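The Fuvel indoor car cover is cut for classic sedans and coupes that spend the winter in a garage. It comes in three lengths, and the medium fits most cars up to 14 feet long. The cloth is a soft cotton blend with an elastic hem front and rear. Weight is 7 pounds with the storage bag.

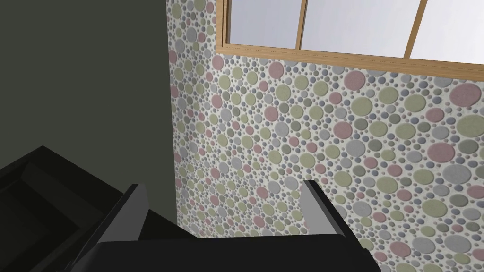
**Can I use it outdoors?**
It is made for indoor use only. For outdoor parking, order the Drurholm cover, which has a coated outer layer and tie-down straps.

Mirror pockets are sewn in on both sides. If your car has fender mirrors, pick the plain version - the hem sits a little lower on it.
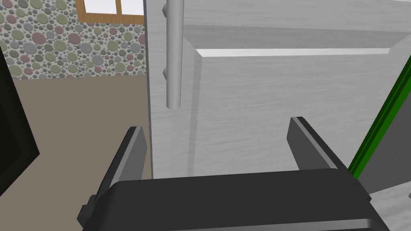

Wash the cover cold and hang it to dry. Do not put it on a dusty car, as grit under the cloth can mark the paint.

- Price: $67
- Spare storage bag: $25
- Colors: gray, dark green
- Orders placed in March ship with the new bag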